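Chapter 8
Teaching by Hand

My first arm lived in the shared workshop at Burkville and took me all of May to get moving. It had 161 screws, a secondhand power supply and no idea what to do with a cup. Writing out each move was hopeless, so I went for hand-held grippers instead – you do the job yourself and the software learns from you!
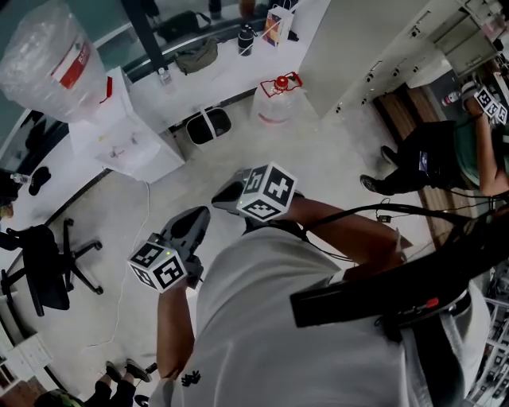 Stankevičius reckons I should have started with the cables, as a snagged lead ruins more takes than bad code ever will. Fair point, and we'll get to leads in section 5. First, though, grab a gripper in each hand and get used to the weight.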